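Hilo sobre el cajón gris del taller, que llevo dos meses queriendo escribirlo y siempre se me pasa. 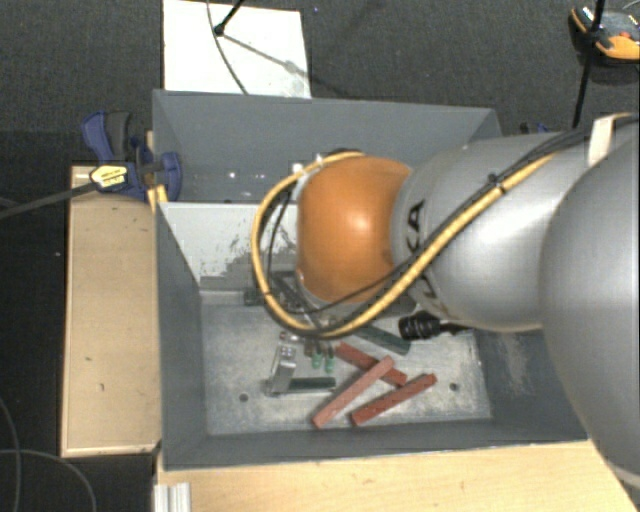 **1/** El cajón grande lo compramos de segunda mano a Indora, con otro más pequeño que ya no usamos. Es metálico, pesa bastante y no tiene tapa. La gente pregunta si no sería mejor uno de plástico. Para piezas ligeras, puede. Para lo que nos entra aquí, el plástico se marca enseguida y a los pocos meses hay que tirarlo. El metal también se marca: el suelo está rayado y con manchas por todas partes, y al panel claro de dentro se le ha ido buena parte de la pintura. Pero sigue recto y sigue sirviendo.

**2/** Medidas no voy a dar porque depende mucho del hueco que tengáis. Lo único que recomiendo es medir también el sitio por donde va a pasar. El nuestro entró por la puerta de carga con 2 centímetros de margen. Por la puerta normal no habría entrado.

**3/** Los agujeros redondos del suelo ya venían. En un primer momento pensé en taparlos con chapa. Al final los dejé. Cuando paso la escoba, el polvo fino cae por ahí y lo recojo debajo con una bandeja. Si guardáis tornillería suelta, tapadlos.

**4/** Pintura. El panel claro lo repinté una vez, en diciembre, con un esmalte de Cellulik que tenía por casa. Duró poco. Culpa mía, lijé deprisa y no di imprimación. En la parte baja, que es donde más roce hay, saltó primero. En las esquinas de arriba aguanta mejor.

**5/** ¿Lo voy a repintar otra vez? De momento no. Pregunté precio en Skelley por hacerlo al horno y sale más caro que el cajón. Para un sitio donde caen piezas todo el día no compensa.

**6/** Lo que sí funciona es el color de las piezas. Los listones rojos se ven a la primera sobre el suelo gris claro. Antes los teníamos en gris y siempre quedaba alguno olvidado en el fondo. Si podéis elegir color, que no se parezca al del cajón. Los verdes oscuros los estoy retirando poco a poco, en las zonas de sombra cuesta encontrarlos.

**7/** Limpieza: cepillo de cerdas duras, aspirador y trapo apenas húmedo. Nada de manguera. El agua se queda en las juntas y en una semana aparece óxido. Lo sé por el cajón pequeño.

**8/** El vaciado completo lo hago cada 14 días. Saco todo, reviso las esquinas, paso la mano con guante por las paredes para buscar rebabas y vuelvo a llenar. La primera vez tardé una mañana entera. Ahora son 11 minutos si no me interrumpen.

**9/** Con las rebabas, cuidado. El metal rozado levanta filos que no se ven. Una lima plana y dos pasadas bastan. No uséis amoladora para esto, se come más de lo que hace falta y deja el borde peor.

**10/** Capacidad: nos cabrían unas 1000 piezas pequeñas, pero nunca lo llenamos así. Lleno del todo no se puede revisar el fondo y las de abajo se quedan meses sin moverse. Prefiero tener pocas y reponer.

**11/** Sobre la luz. El panel oscuro de atrás es liso y refleja los focos, se forman puntos brillantes hacia la izquierda. Molesta un poco a última hora de la tarde. He pensado en lijarlo para dejarlo mate y también en mover los focos. Mover los focos es gratis, así que empezaré por ahí.

**12/** Me preguntan por privado por las bandejas de debajo. Son de Ciobanu, las básicas, sin asas. Las pedí sueltas y tardaron en llegar. Cualquier bandeja de horno vieja hace lo mismo.

**13/** Si alguien ha probado goma en el fondo de un cajón metálico, que me cuente con qué la pegó. La que puse en el pequeño se levantó por las esquinas y acabó debajo de las piezas, hecha un rollo.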